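Category: Storage and Household Order / Working Papers

3.2 The shelving unit and its contents

The second part of the study looked at how small, dark, low-lying articles are kept on open shelves. The unit used was bright yellow, on a dark metal frame, with a flat floor and a back panel of the same colour. Its position on the middle shelf is the one to which most of this section refers (Figure 2).
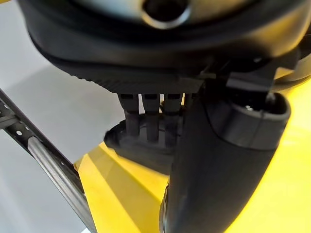
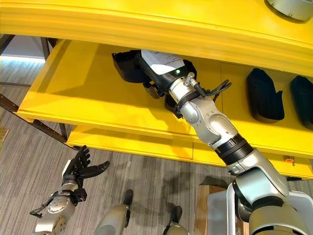
Figure 2. The yellow shelving: a dark object close to the yellow surface (first picture) and the middle shelf with two black foam objects standing on its right half (second picture).

Page last changed: Jun 13, 2019

The choice of a single strong colour was made at the planning stage. Earlier work at the Trament site had used grey shelving, and those taking part often passed over black articles stored towards the back. Yellow was expected to make the outline of such articles easier to find, and the notes kept during the May sessions broadly bear this out. It did less to help where an article lay flat and in shadow. In the first picture of Figure 2 the edges of the dark object are hard to separate from the darker tones beside it, although its raised rim on the left catches a little light.

Articles that stand upright present a different case. The two foam objects in the second picture, shaped like shoe inserts or moulded slippers, have rounded tops and flat bases, and each shows clearly against the yellow. Pieces of this form were placed by participants with little hesitation. Flat pieces were moved more often after they had first been put down, and the final layout of a shelf was usually settled by where the flat pieces had gone.

The depth of the middle shelf also deserves comment. A deep shelf allows articles to be stored one behind another, but it places the rear row in the shade of the board above. The underside of the top board in Figure 2 is in shadow, while its front edge is brightly lit. Ojo, who led the sessions, recommended that articles in daily use be kept in the front half of the shelf and that the rear be left for those seldom needed.

In all, 304 placements were recorded over 10 sessions. Of these, 7 could not be assigned to a shelf position and were left out of the analysis. The vertical seam lines on the back panel served as a convenient guide when positions were written down, as they divide the panel into sections that can be named from left to right. The same method of naming was later used for the Sugawara unit, described in Section 3.3.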